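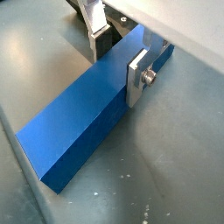

Re: [avgate-users] Moving the shared calendar, what breaks

From: Tamer Mansour
To: avgate-users

Khalil, sorry for the slow answer, been on trains. Replying inline where I can and top posting the rest, yell if that bothers you.

Khalil Bataineh wrote:

> We are finally moving the Skunbridge choir off the old Avgate
> calendar and onto Skeltska before the November concerts. I did a
> test export last night and got 1174 events out, which looks right to
> me, but a few things came through odd.
>
> 1. Weekly rehearsals show up as single events after the first one.
> 2. Everything in the spring is an hour off. The fall is fine.
> 3. The reminders are gone, all of them.
>
> Also do I need to tell people to unsubscribe from the old feed
> first, or can they have both for a while? Some of our altos are on
> very old phones and I only want to walk them through it once.
>
> Khalil

OK so, 1. Known problem. The export has two modes and the default flattens repeats. Go to Settings, then Data, then the little arrow next to Export (easy to miss, it's tiny) and pick "keep series". Do it per calendar, not from the account page. The account page ignores the setting. I reported that ages ago.

If you already edited single dates inside a series, like a rehearsal moved to another room, check those by hand afterward. Ours kept the original AND the moved one, so people turned up at the wrong hall. We had 9 of those. Took me one evening with tea.

2. Hour off in spring is the time zone. The old calendar probably has a fixed offset saved instead of a city. Was that calendar set up in winter by any chance? Ours was, and it had the winter offset baked in for every event. Change it to a named city BEFORE you export. Changing it on the Skeltska side after import just slides everything, fall included, and then you have the opposite problem. Ask me how I know.

One catch, when you change the zone it asks "keep displayed times?" Say yes. If you say no you'll be shifting them all again.

Delete the test import completely before you do the real one. Don't import on top. It matches events by an id and the flattened copies have new ids so you'll get doubles everywhere and no good way to pick them apart. Delete the calendar, empty the trash too, make a fresh one with a new name. I put the month in the name so I could tell which try I was looking at. Got up to six tries, no shame.

3. Reminders don't export. Full stop. They belong to each person's account and the calendar itself doesn't hold them. Set a default on the new calendar and tell people they can change theirs. We went with the evening before plus two hours before. Got complaints that two hours was too much, so now it's one.

> or can they have both for a while?

They can, but I wouldnt. We ran both for six weeks and all that happened was half the group kept reading the old one, and the old one was wrong by the second week. What worked better: rename the old calendar to OLD DO NOT USE, delete all the future events out of it, leave the past stuff alone, and put in one all-day event on the next rehearsal date with the new link in the description. People with old phones see that in the normal place and they tap it. The rename takes a while to show up on some phones, up to a day, so do it the night before and not the same morning.

For the really old phones the new subscribe link may fail with a blank page. If so change the start of the link from webcal to https and paste it in by hand under add account, other. A bit fiddly. Print it big. I'd do it in person at the tea break, bring a charger.

Holidays: don't import the holiday calendar along with the rest, Skeltska adds its own and you'll see every holiday twice.

What I never fixed is attachments. Our sheet music PDFs were attached to events and only the file names came over. Lò has a script for it that's supposed to pull them down and re-attach but I haven't run it, so no promises. If anybody here has, please say whether it copes with accents in file names, ours are mostly French pieces.

And keep the export file somewhere safe, not just in Downloads. I'd hang on to it till after the concerts at least.

Can look at your file if you want to send it off list, take out the phone numbers first. I'm around after 6 most evenings.

Tamer

--
To unsubscribe from avgate-users, send a blank message with "unsubscribe" in the subject line.
Please trim your quotes.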